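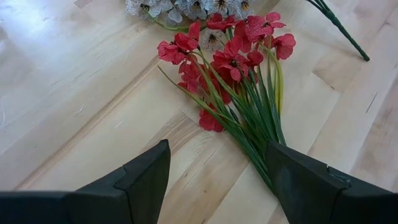 Wrist view, right at the stem bundle. Flowers lying flat on the table.

Ticket: gripper loses flower stems on the lift
Status: open again (sorry!)
Setup: two arms over a wood table, shared workshop in Urnville
Controller: Trukis board, firmware as shipped

Okay so I'm back with the flower problem. Short version: the arm finds the bunch fine, the fingers close, I get the "grasp OK" message, and then somewhere on the way up to the vase the stems slide out. Out of 400 logged tries over August I got 74 clean placements, and most of those were with the fat bundles. Single stems are hopeless.

What I've tried already, so you don't have to ask:

- Re-zeroed both grippers. Closed position was off by a hair on the right arm, fixed now, no change.
- Swapped the Eltex power supply for the spare. Same thing.
- Bumped the grip current limit up to 3000 in the config. It squeezes harder, sure, but the stems just roll sideways and pop out (very annoying to watch).
- Slowed the lift way down. Helped a little? I wouldn't swear to it.

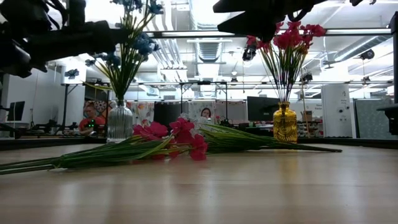
The other half of the job is getting stems into a vase, and that goes wrong in its own special way. If the bunch is gripped too high, the leaves catch on the rim and the whole thing wants to tip. Too low and there's nothing left to push in. I've been setting the grip height by hand in the Beaulieu planner, and it forgets my number every time I reload the task file. Is that a known bug or am I saving in the wrong place??

Update, 4:40 pm: tried the suggestion from the last reply and turned the wrist so the fingers close straight across the stems. Much better! First 5 tries all made it up off the table. Then I switched to the other arm and it went right back to dropping them, same settings copied over.
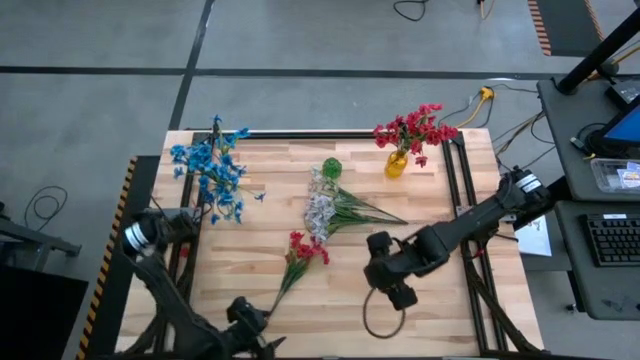

So now I'm suspicious of the cabling. When the right arm reaches in low, I think the slack tugs on the wrist a tiny bit just as the fingers close, and that would be enough to spoil the angle. I'm going to re-route it with a longer loop higher up the forearm and run the same task again tonight.

Two things I still need from you:

1. Where does the planner keep grip height, and can I lock it?
2. Can "grasp OK" be made to check again after the lift? Right now it reports success with nothing in the fingers.

Log file is attached from the afternoon run. Please leave this one open until I've done the cable.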